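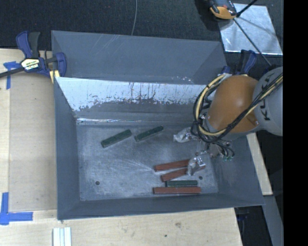

Kindholm Sorting Arm Kit: can it do the chores yet?

Short answer, sort of! I'm Bhavana Namboodiri and I get asked this every week at our Riltley shop, usually by someone holding a photo of their kid's bedroom floor.

Green and reddish-brown blocks in a metal bin are a fair place to start, and that's the sort of job I'd buy it for (offcuts, small parts, dull stuff). Laundry? No. Dishes? Please don't, I like my mugs.

What you get
Arm, gripper and cables
5 metre power lead
Prilaren control software, one licence

Bin, clamps and table not included. Clamp the bin down well and keep the black and yellow cables clear of the elbow.

Hire is $400 a week, plus $99 delivery in town. Colour sorting add-on is on back order until October, so email me if you'd like to be on the list.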